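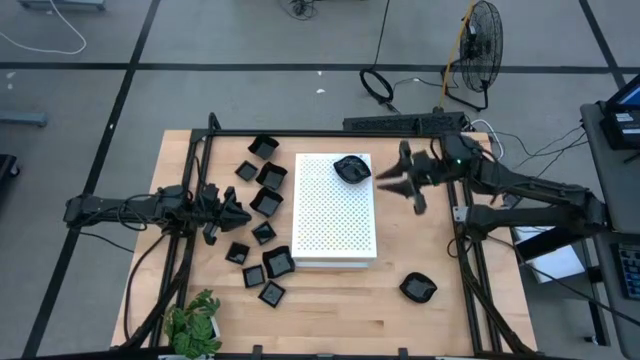

What has the Fahy grant paid for since April? New serving dishes for the Potlow lunch room and a table to sort them on.

Posted June 2026 by Morfudd Jarman

Spending to date is $2,254 of the $2,311 awarded. The black dishes come in three shapes — oval, square and a larger bowl with a wavy rim. The butcher-block table is in use for sorting. We served 267 lunches in April with the old set.

Still open: shelf labels, and a second quote from Drenodov for storage racks. The first came in at $1,251, more than we have left, so racks will go in the next request.

Comments

Tess: Do the square ones stack?

M. Jarman: Yes, but the wavy bowls take more shelf space.

Rob K.: Please keep a few of the old plates for soup days.

Contact the Potlow office | © Potlow Lunch Room | Back to top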